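Mekley Reading Room Cooperative
Minutes of the working group on paper handling
June meeting, started at 10:15

Present: four members of the working group, one guest from the scanning office at Washolm. Apologies were received from the building manager.

1. Minutes of the last meeting

The minutes were accepted with one correction. In item 4 it was written that the supplier offers a trial of 2 months. The correct length is 3 months, counted from the day of installation.

2. The offer from Purnomel

The group discussed the written offer for the Purnomel page handling kit. The kit consists of one arm, a two-finger gripper, a small camera at the wrist, and the software for teaching the movements. The table and the lamp are not included. We would need to buy them or use what we have.

The offer has two forms. In the first form we buy the kit and pay separately for service visits. In the second form we rent it, and service is inside the monthly price. The guest from Washolm said that they have rented a different machine for their own work and were satisfied with the service, but the contract was difficult to end. She recommended to read the cancellation part very carefully.

It was asked if the price for spare finger tips is fixed. The offer says nothing on this. The secretary will ask the supplier.

3. What we need the kit for

The group repeated the purpose, as two members were absent last time. We receive many loose printed sheets which must be laid on the scanner, taken away and put in the correct folder. At the moment this is done by hand. Bound books are outside this project and will stay outside it.

One member was of the opinion that a simple sheet feeder would be cheaper and enough. Others answered that the feeder we tested in winter damaged old and folded sheets. The member asked that her opinion is written in the minutes — it is hereby written.

4. Report from the trial

The trial set has 70 sheets. Until now 43 of them were handled, and the rest will be done before the next meeting. The group agreed not to make a judgment on the speed before the full set is finished.

Points noted from the trial so far:

Thin paper bends easily when the fingers come near, and the arm must approach slowly.
The wrist camera gives a sharp picture of text on the flat part of a sheet. Where the paper curves away, the letters become soft.
Strong light on white paper makes some lines very pale. A lamp with a shade should be tried.
The fingers can cover part of the text, so the wrist camera should not replace the scanner for reading.
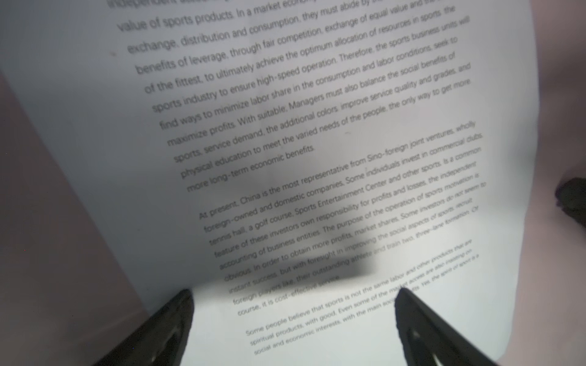

Trial material and settings

The sheets for the trial are ordinary printed pages in English, among them a text on the sports industry and its investors. The black fingers reach in from the lower side of the camera view, and the tip of the right one lies over words of the third paragraph. There is also a soft shadow across the lower part of the second paragraph. The group would like to know from Purnomel if the camera can be mounted a little higher, and what this would cost.

5. Training and support

The offer includes one training for two persons. The group finds this too little and will ask for four places. The manual exists in English, but the chapter on safety was missing in our copy. Hjaltadóttir, the firm which does our electrical checks, needs this chapter before it can approve a permanent installation.

6. Decisions

The trial continues to the end of the agreed period.
No order will be made before the full set is finished.
The rental form is preferred for now, if the cancellation terms are acceptable.

7. Next meeting

Same room, same time. The secretary sends the list of questions to the supplier and a copy to all members. The meeting ended at 11:40.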